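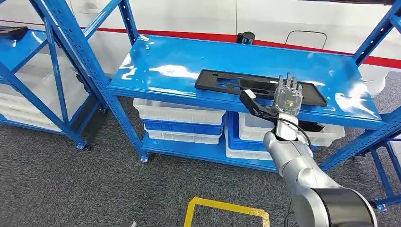 Chapter 13
Shelving and Small-Parts Storage

Most workplaces keep more loose items than finished goods. Fasteners, trays, lids, fittings and offcuts all need a place, and the usual answer is a steel shelving unit stocked with plastic bins. This chapter covers the parts of such a unit, the choice of bins, and how to label what goes where.

13.1 Uprights and decks

The uprights carry the load. On the blue unit at the start of the chapter they are perforated, with rows of slots along their faces. On adjustable units of this general type, slots let a deck be set at a different height as stock changes. The decks are flat steel. A painted deck wipes clean easily, but a glossy colour will throw back overhead light, and small dark parts can be hard to pick out against the glare.

Keep the heaviest stock on the lowest deck. The bins on the blue unit, in white and blue, are stacked near floor level, and a flat black tray lies on the top shelf.

13.2 Choosing bins

Ribbed walls stiffen a bin without adding much weight. Bins that will be stacked should come from one range so that the rims and bases match. Colour can be used as a code, provided the code is written down and posted at the end of the aisle. At the Trevance depot, Marion MacAulay set aside one colour for parts awaiting inspection and kept 678 stock lines in order on that basis.

Leave about 50 millimetres between the top bin and the deck over it.

Key terms: upright, deck, stack height, stock line

Before you read on, sketch a storage unit in your own workshop or garage and mark the centre of each deck. You will need the sketch for Activity 2.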